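Molded Boot Shells - Common Questions

What are the shells for?
They fit over a work boot and protect the toe and upper. Ridance sells them in pairs or singly.

How should I sort them before packing?
Set them out on a table with the toes pointing the same way and the open heels toward you. Check the side tabs on each one.

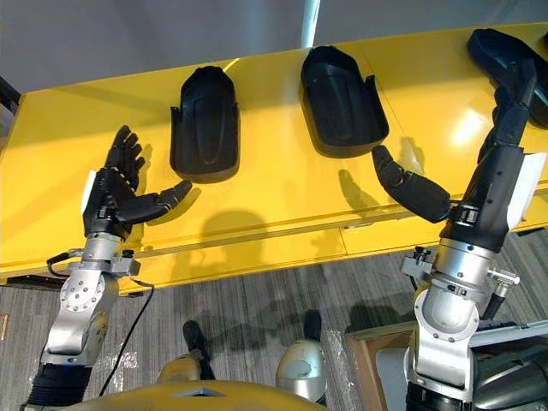
Black shells on the yellow table.

Can I order one shell?
Yes. Use order code 245 and say left or right.

How long does delivery take?
Orders leave our Erkthorpe store within 2 working days - allow 4 in March.

Can I return them?
Yes, if the tabs are intact.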